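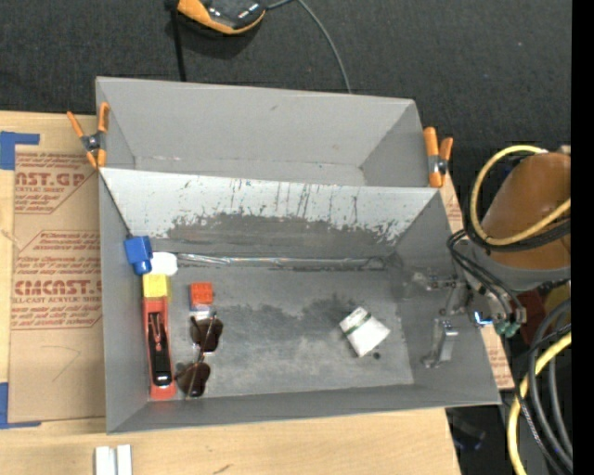
Journée portes ouvertes au théâtre Brasten, 21 juin

On m'avait promis les coulisses d'une « Tempête sans texte ». J'y suis allé avec un doute, j'en suis revenu avec plusieurs.

La visite part du hall, par groupes de 16. Tshepo Makhubela, régisseur général, mène la troupe au pas de charge : loges, atelier de costumes, dessous de scène. Il connaît sa maison et ne cherche pas à la vendre, ce qui repose. Dans les dessous il fait noir, on se cogne, et il nous raconte la trappe coincée un soir de première avec Ariel dedans. De loin le meilleur moment de l'après-midi.

Ensuite, la salle. Le metteur en scène, Borislav Golob, nous explique que Shakespeare est « encombré de mots » et qu'il en a gardé 1261. Donc il y a du texte. Je pose la question, il sourit, il parle de « matière sonore ». Soit. L'extrait présenté dure 19 minutes : Prospero, joué par Rok Shehu, tourne autour d'une bassine en soufflant, pendant que Miranda récite des bulletins météo. Shehu a une vraie présence, une voix grave qu'on aimerait entendre un peu plus longtemps que trois répliques. Le reste m'a paru sortir d'un atelier de fin d'année, et le naufrage, réglé à coups de draps secoués, fait surtout éternuer le premier rang.

À la discussion, une dame demande si les scolaires comprendront. Réponse de Golob : « Ils ressentiront. » Elle a deux classes de quatrième à amener et ne semblait pas rassurée. Moi non plus, à 9 euros la place.

Le dossier distribué à la sortie annonce une tournée en août, avec une étape au festival de Flultcombe, et un « dispositif immersif » dont personne n'a su me dire s'il serait prêt. Le bar fermait à 18 heures, la discussion s'est terminée à 18 h 10.

Pour les coulisses, allez-y, la visite est gratuite et Makhubela vaut le détour. Pour la Tempête, j'attendrai les retours de Flultcombe.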